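The Hodlow Crisis Comms Kit

I put this kit together after fielding one too many calls that began with "the media's in the car park, what do we say?" It's a ring binder, a set of editable templates and a phone tree you fill in yourself, and I've used every page of it with my own clients.

I'm a PR person by trade, mostly mid-sized outfits (food processors, a ferry operator, a couple of private colleges), and they nearly all had a crisis plan already. The trouble was that the plan ran to 200 pages and lived on a server you couldn't reach when the server was the crisis! So mine is 40 pages, printed, tabbed, and written so a tired person can use it at two in the morning.

What you get:

The binder, A4, with seven tabs running from First Hour through to Staff and Families
Holding statements for recalls, injuries, data breaches and outages
A call log pad, which people laugh at until they need it
The Keridov grid, a one-page sheet for sorting what you know from what you've only heard

The grid is my favourite bit. I pinched the idea from Norbert Sárközi, who I worked under at Pintér years ago, and he let me keep it on the condition that I didn't fiddle with the columns (I fiddled with one). You fill it in before anybody speaks to a reporter, then again every hour, and you keep the old copies.

The August edition has a rewritten social media tab and bigger type on the phone tree. If you bought the last one, email me your order number and I'll send the new pages at cost. Mine's order 1747 if you're wondering what they look like, it's printed on the inside cover.

There's no legal advice in it, so get your solicitor to read your filled-in version. I also run a half-day practice session through Dodholm, where I play the rude journalist, and I enjoy it far too much. It's booked separately and works best with the people who'd really be answering the phones.

Orders go out in a plain cardboard mailer. Keep the binder somewhere everyone can get at it, and put a second copy at home.

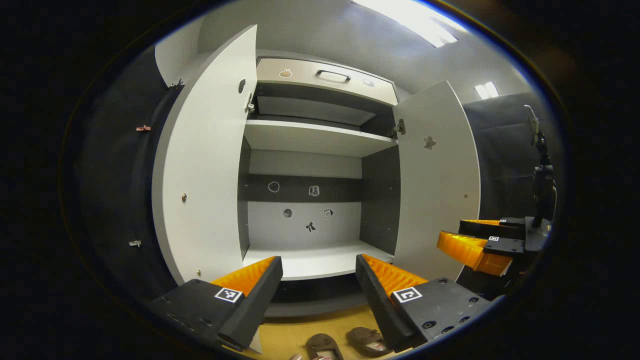
The second copy is half price if you order both together, and you can mix editions if your branch office is still on the old tabs. Just pop a note in the comments box at checkout and I'll sort it out.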